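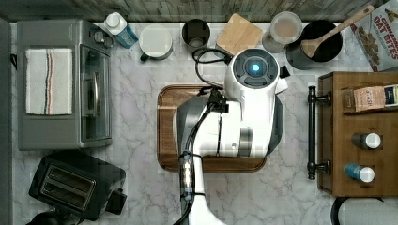 Counter trays. I've read enough about counter trays this year to want a word with whoever started it. Thread.

The claim, if you've missed it: put a tray on your kitchen counter and the stuff around it stops being clutter and becomes "a zone." Same mug, same pot, same jar. Now it's a zone.

The guide everybody keeps sending me is the Nernico one, the Calm Counter plan. It costs $147. I paid it back in July, so I get to complain.

Day one is "choose your anchor piece." They mean buy a tray. There's a link to the tray. The tray is from Renirska and it's a perfectly nice tray. I already had a wooden one with a raised rim and rounded corners, so I used that and saved myself the shipping.

Day two you're supposed to group things by "ritual." Coffee ritual, morning ritual, supper ritual. I cook on this counter. A pot with a wooden spoon across it isn't a ritual, it's lunch.

What bugs me most is the space. A big serving tray takes up 462 square inches on my counter (yes, I measured, I was annoyed). That's where I used to roll dough. The plan's answer is to lift the tray off when you need the room. And put it where? On the other part of the counter, on top of the other ritual?

To be fair to it, the row along the back wall does work. Mug, metal cup, small cutting board, jar, all pushed back in a line. I'd been doing that for years without a plan. So had my mother. So has anyone with a wall.

The rule I flat out don't believe is "if you can see the label, decant it." Pour your oats into a clear jar, pour your soap into a clear bottle, and so on forever. Now you've got a jar of beige stuff and you've thrown away the part that said how long to cook it.

I tried it for a while anyway. Flour and pancake mix look exactly alike in a jar. I'll leave it there.

Price check for people asking: the full Renirska set of matching canisters with the square lids is $778 where I looked. For canisters. They hold the same rice as the bag does.

I don't think people who sell this are crooks, by the way. I think they have big kitchens. Watch any of the Burolden videos and look at how much bare counter there is on each side of the tray. You could park on it.

Then there's the appliance question, which the plan handles in one paragraph on the next to last page. "Stow small appliances between uses." OK. The toaster gets used every morning. So I'm meant to bend down, pull it out from behind the colander, plug it in, make toast, wait for it to cool off, wind up the cord and put it back. Every day. For the look of the thing.

I did it for nine days. Crumbs all over the cabinet floor, and I started skipping toast. 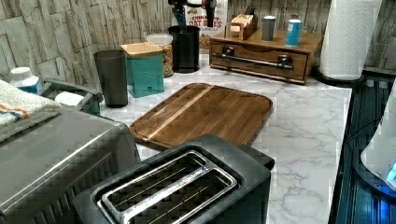
One reply says stowing the toaster only works if it gets a low shelf of its own with an outlet nearby, and that without one you should leave it out and stop feeling bad about it. I agree with the second half. An outlet inside a cabinet is a different budget.

A few more of you want to know what I'd do instead. Not much. Toaster stays on the counter. Big cutting board lies flat behind it, where I can slide it forward and start chopping. I know the plan says boards should be stored upright. Mine's heavy and I'm tired of it falling over.

Cereal stays in the box. The box tells you what it is and when it goes bad, and it closes fine if you fold the tab properly. I had the oat bites in a canister for a month and they went soft. Maybe a bad seal, maybe bad luck – either way I'm not running the test again.

I kept a canister, the teal one. I like the color. I'm not going to pretend it has improved my mornings.

The utensil holder I'll defend. Something tall and heavy that keeps the black utensil out of the drawer is worth its spot. The version in the plan wants utensils sorted by material, wood in one and metal in another. I've got one holder and I put the utensil in it.

Same with the towel. Plan says folded in thirds, hung on a rail, neutral colors. Mine has orange and blue stripes and it goes wherever I dropped it. It dries hands.

Someone asked if the Berge tray is any better, the one with the handles. I haven't used it, so I can't say. The reviews page shows 214 ratings and the ones I read were mostly about how it looked next to a candle. Not one mentioned cooking. If you own one and you cook, tell me whether the handles get in the way.

My tray, for the record, is still on the counter. It catches drips and I can carry the whole lot to the sink when I wipe down. So it's useful as a tray. I'd have gotten that much from it without the $147.

Asked Nernico for a refund, by the way. They sent me a link to the advanced plan, which covers drawers. I'll post here if they write back.

December 11, 2022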